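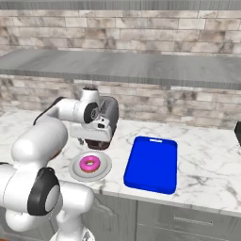 The simulated kitchen our club works in, with the arm over the counter and the pink donut on its plate.

I have been helping out with the robotics club at Erkville for two years now, and every fall I have the same argument with somebody's parent. It goes like this: my kid joined a robot club, so where's the robot? And I point at a laptop, and they give me the look you give a waiter who has brought you a drawing of your dinner.

I get it, I really do. I grew up on motors and hot glue, and I still think a kid should burn a finger on a soldering iron at least once. But I've come around to the simulated kitchen in a big way, and I think more school clubs should start there, even the ones that can afford the real thing.

Money first, because it always comes up. We priced a decent arm last March and the number was $3,000, before shipping, and before anybody drove it into a table. Our project, which the kids named Kartha after a long and very silly vote, runs on the computers the school already had. That means every kid gets an arm. With one real arm you get one kid driving and a whole row of kids watching (and the one driving is always the loud one, you know it's true).

The bigger thing for me is what they're willing to try. A shy kid will not swing a $3,000 machine over a counter with a grown-up breathing behind her. Give her a marble countertop that can't chip and a donut no one's going to eat, and she'll try the weird grip, the bad angle, the approach from the wrong side of the plate. Then she hits reset and tries something worse! I have watched kids learn more from an hour of that than I learned in a semester of being careful.

Now, the other side has a point, and I won't wave it off. Simulated things can be too polite. Real plates slide, real cables snag, and real frosting gets on everything. A kid who has only worked on screen is in for a rude afternoon the first time she meets a loose screw. So we should get them to hardware eventually – I'd just like them to show up with questions already in their heads.

What bugs me is the Skiment contest, which still won't take a simulation entry unless you bring a physical build along with it. That rule keeps out exactly the schools that could use a contest. I've written to them twice and I'm working on a third letter, if any other club wants to sign it.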